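Notes for the Talville evening, 23 Sep 2025. Twenty minutes plus questions. Slow down at the start, I always rush it.

## Opening

Say who I am, say I was paid by the people buying the kit and not by the people selling it. Then straight in.

We tested two grippers and two wrist cameras on one arm, over five weeks, at Esdale. The job was dull on purpose: pick a boxed part from a tote, put it on a shelf, do it again. Esdale wanted to know which pairing to buy for the second line. I was asked to give them a winner. I gave them something more annoying.

Name the four things so people can follow:

- **Gethin** two-finger gripper, electric, the dear one
- **Pinow** two-finger gripper, electric, the cheap one
- wide-angle wrist camera
- narrow wrist camera, sharper on paper

(Do not get drawn into prices. Somebody will ask. Tell them to ring for a quote like everyone else.)

## What we were told

Both sales decks had a success rate in large type. Neither deck said what counted as a success. Ask for a show of hands: who has bought something on the strength of a number like that? Put my own hand up.

When we rang, one firm counted a pick as good if the fingers closed on the part. The other counted it if the part left the tote. I don't care about either. I care whether it ends up on the shelf the right way round.

So our rule: on the shelf, label outward, no human hand in the cell. Read this slowly, the rest hangs on it.

## The runs

We did 200 picks for each pairing. I'd have liked more. Four pairings, same totes, same lighting as far as we could keep it.

Gethin with the wide camera got 117 by our rule. Pause there. Let them be disappointed.

Gethin with the narrow camera got 94. I had expected the sharper camera to help. So had everybody in the room, including the man who sold it to us.

The Pinow pairings I will not quote as single numbers, and I want to explain why. We changed the finger pads part way through, on advice from the maker, and the before and after runs shouldn't be added up. It was my mistake to allow the change. If someone from Pinow is in the audience they may say the later runs were better. They were, a bit. They were also done by an operator who'd had three weeks' more practice at setting out totes.
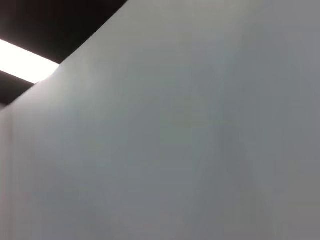 Cameras, then, and where I think the failures were hiding. We spent the first fortnight arguing about fingers, pad rubber and closing force, and hardly looked at what the camera was giving the controller. Gwilym Skyrme was the one who sat down with the saved frames and went through them. Ask the room what they would do with a view like the one on the slide: pale grey-white over nearly all of it, no marking or edge to hold on to except that diagonal at top left, and a light burnt out to plain white behind it. A person shrugs and waits for a better look. What I want to know from any supplier is what their software does with it, and whether it says so. One of ours carried on giving a position with a confidence score beside it. The score was high.

Leave the slide up while I say the next bit.

I'm not saying the camera is bad. One frame proves very little and I would be cross with anyone who bought or rejected a camera on it. My complaint is with the spec sheet, which lists resolution, frame rate and weight, and has no line for how the thing behaves when it is too close to something plain, or has a bright fitting in view. Those are ordinary conditions in a shed with a ceiling.

## Grippers, briefly

Gethin: closes evenly, repeats well, and the cable exits on the side you don't want. We snagged it twice. The tool for setting force is good and I have no jokes about it.

Pinow: lighter, quicker to fit, a touch of play in the left finger from new. We asked for a second unit to see if it was just ours. The second unit had the same play. It may not matter for boxes. I wouldn't use it for anything small.

If pressed for a favourite: Gethin, by a margin too thin to justify a purchase order by itself. Say that and move on.

## Controller

Short section, skip if running late.

We collected 889 log entries marked as warnings across the whole trial. I read them all. Most said the same thing about a timeout on the camera link and had no bearing on whether the part got to the shelf. Several real failures produced no warning at all — the arm put a box down neatly on its side and reported the job complete. Ask your supplier which of those two problems they are working on.

## What I told Esdale

1. Don't buy for the second line yet.
2. Keep the Gethin on the first line, wide camera, and re-route the cable.
3. Write your own definition of success and put it in the order.
4. Ask for the saved frames from failed picks, all of them, before you sign.
5. Run the Pinow again from scratch in November with one set of pads and no helpful advice.

They took four of the five. They have ordered the second arm anyway. I wish them well.

## Likely questions

*Would a better vision package fix it?* Perhaps. I've been offered three demos. I have asked each firm to run on our failed frames first and so far one has agreed.

*Is 200 enough?* For a gap as big as the one between the two cameras on the Gethin, I think it tells you something. For choosing between the grippers, no.

*Did the lighting change?* We kept the same fittings on throughout. We couldn't do much about the roller door.

Spare handouts are in the blue folder. Thank Talville for the room.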